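Saturday out at the Badawi pottery, 28 September 2019

So I finally got myself to the open day at Badawi! I've been meaning to go since June, when my sister came home with a mug from their shop and would not stop talking about the handle. It's a long drive for me (460 miles there and back, and yes, my husband has opinions about that) but I had a day off and a full tank, and the weather was perfect.

You park in the field behind the old dairy and walk up. I got there right when the gate opened and there was already a line for the cinnamon rolls, so I did what any sensible person would do and joined it. Then I caught the first tour with Rigoberto Ayala, who runs the glaze room and has been there long enough to remember when the whole business was one wheel and a borrowed kiln.

I loved the glaze room. Buckets everywhere, all with tape labels, and a wall of little test tiles hanging on nails. Rigoberto told us the blues are the fussy ones. A batch can look great on the tile and then come out like dishwater on a dinner plate, and he keeps the bad tiles up there too so he won't make the same mistake twice. Somebody asked which glaze sells best and he said blue, of course, then sighed.

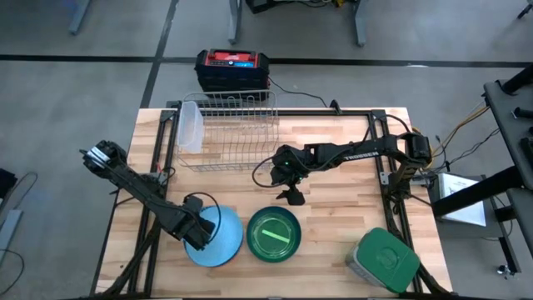

After that we went through to the kilns. The big one is named Dadden, after the village where they bought it secondhand, and it holds 500 pieces if you pack it tight. It goes up to 1,263 degrees (Celsius, I asked!) and then they leave it shut for two days. I would never manage that. I can't even wait for a lasagna to cool.

Lunch was soup and bread in the barn, and it was okay. A little salty. The bread was great, though, and I sat next to a retired couple who collect butter dishes and own 60 of them. They showed me photos of most of them.

In the afternoon Mawuli Laryea gave a throwing demo, and I could have watched him all day. He makes the wide shallow shapes, the ones you'd put in the middle of the table with salad in them, and he says the hard part is knowing when to quit. Pull the wall out a bit too far and the whole thing sits down on you. He let one collapse on purpose so we could see it go, and the kids in front went wild. 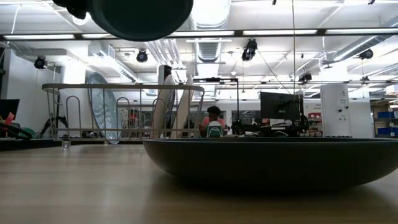 Then came the seconds sale, and oh boy. Bring cash, because the card reader was down half the day, and bring your own newspaper for wrapping. I went in for one soup bowl and came out with four, plus a lopsided little pitcher I plan to keep pencils in. The seconds are mostly pinholes and drips, nothing you'd notice from across the kitchen.

I meant to stop at the Wosasis garden center on the way home but it was closed by the time I got there. Next time! The pottery does another open day in spring, and my sister has already claimed the passenger seat.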